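Clothing swap catch-up, July 21, 2026, my place (thanks for squeezing in, everyone!)

Here: Trinity, Desmond, Clyde and me (Alaric, scribbling as usual). Ezekiel sent apologies, he's on a late shift.

**Last time**
June minutes okayed, though Clyde reckons he never offered to bring the urn. I've got it written down, mate – you did.

**Sorting**
We're up to 27 bags and my spare room is groaning. Trinity wants jeans kept separate from the other trousers this year, by size, and we all said yes please. Desmond asked what to do about missing labels. We went round and round on it and settled on measuring the waist flat and pinning a note to the belt loop.

**Hall**
Fesgate Hall is ours from 9 in the morning. Trinity has the key. Clyde will ask whether we can borrow the long tables again, the colour-coded ones if they're free.

**Bedding**
Do we take sheets and pillowcases? I'm for it, Desmond isn't (he remembers the doona mountain). Left for next time when Ezekiel can have a say.

**Jobs**
- Trinity – size signs
- Desmond – safety pins, loads of them
- Clyde – tables, and the urn!
- Me – keep going through the denim

Finished up after tea and the last of Trinity's lemon slice. 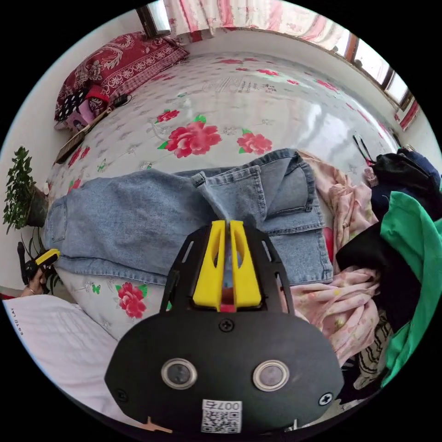
*Blue jeans with orange-brown stitching, laid out on the rose-print sheet*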